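Skenar build log
January 31, 2023

Thread on the arm fault at Barrera. It's going to be long. Short version: two arms hit each other at the fruit table, one wrist is cracked, no injuries. The cause was ours.

Background for anyone new. Skenar is a two-armed sorting cell. It moves soft fruit from a table into trays. We teach it from recordings made by people using hand-held grippers, one in each hand, with a camera on each.

The recordings get made at an ordinary dining table with fruit on it. Oranges, plums, some peeled pomelo. Then the files go to the cell at Barrera, where the arms try to copy the motion.

What happened: on the fourth run of the morning the left arm was told to reach for an orange on the right side. The right arm was told to reach for a plum on the left. They crossed low over the table and the wrists met.

The collision guard did trip. It tripped late. By then the right wrist had a crack in the cover running back from the camera mount, and the left arm had stopped with its fingers jammed under the other one's cable.

The operator hit the red button as well. Both arms were off within a second of each other as far as the log shows. There was no person inside the fence and the gate was shut.

First thought was the guard, so we spent a day on the guard. The log had 1,957 lines of warnings in it, nearly all of them the same harmless message about a camera reconnecting. The one that mattered was buried well down.

That line said the distance between the wrists was falling too fast. It was written before contact. The arms were already moving too quickly to stop in the gap they had left.

So the guard worked as set. It was set wrong. Speed limit near the table was 300 mm per second and the stopping distance we had typed in was for the old, lighter wrists from Bustance. The new ones are heavier and we never changed it.

That explains why they didn't stop in time. It doesn't explain why they crossed at all, and they shouldn't have. So we went back to the recordings.

Table work with the two grippers, for those who asked what the teaching side looks like: 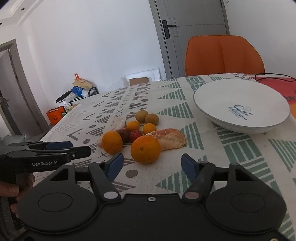

One reply asks why the arms were ever given a path that crossed, and whether a plain software wall down the middle of the table would have prevented the whole thing.

Fair question. We had a wall in the first version. We took it out in October when the arms needed to pass pieces to each other, and meant to put back something softer. It stayed on the list.

Back to the recordings. Each session gives two files, one per hand. Our converter works out which is left and which is right, renames them, and passes them on. It did that by looking at which file started first.

This was fine as long as people switched on the left gripper first. That was the habit, so it was never written down. Then we got a second group recording at Hinasham and they switched on the right one first.

Of the 888 sessions in the training set, 132 had left and right swapped. The robot was being shown, in those sessions, that the left hand does what the right hand had done.

You might expect that to look obviously wrong when you play it back. It doesn't. Each file on its own is a perfectly good recording of a gripper reaching for fruit. You have to put the two side by side and check them against each other.

There is a simple way to check. When the hands are close together each camera catches part of the other gripper. If the second gripper comes in from the left side of the view, you are looking through the right-hand one. And the other way around.

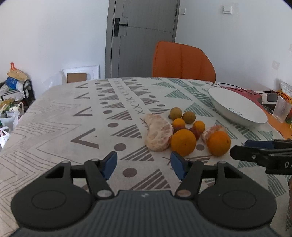 Jaws open in front of the fruit, second gripper coming in at the right edge.

We went through every session that way by eye. Dull work, and slow. Where the other gripper never came into view we used the recorded positions, and where those were no good we dropped the session.

One more detail that cost us time. The swapped sessions weren't enough to make the arms cross on every run. They only crossed when the fruit was bunched up near the middle of the table. Spread it out and the cell behaved, which is how it got through the acceptance runs.

Our acceptance runs used fruit spread out on a grid. Real fruit on a real table ends up in a heap. The test layout has been changed.

What we have changed so far:

Every gripper now has a fixed side stored in the recording itself. The converter reads that and stops with an error if it's missing. It doesn't guess any more.

The stopping distance has been measured again with the current wrists, at full speed, with the heaviest fruit we handle. The old number is gone from the config file so it can't be copied back in by accident.

Near the table the speed is halved until we have retrained and rerun everything. It is painfully slow to watch. That's fine.

The wall is back. Passing pieces between arms is switched off for now. When it returns, only one arm at a time will be allowed over the line.

The camera reconnect message has been moved to its own file. A warning log that full of noise is a fault too and we should have treated it as one months ago.

Still open: we don't know if the left wrist took any damage inside. It turns freely and reads correctly but it is noisier than it was. It's coming off for inspection and the cell stays down until that's finished.

Also open: whether to keep the repaired Hinasham sessions or record them again. I lean towards recording them again. Some of the team disagree and they have a point about the hours.

To the person asking for the converter code, yes, I'll post the old version and the fixed one together once I've cleaned out the paths. If you sort your files by start time, please go and check them.

Next update when the wrist is apart.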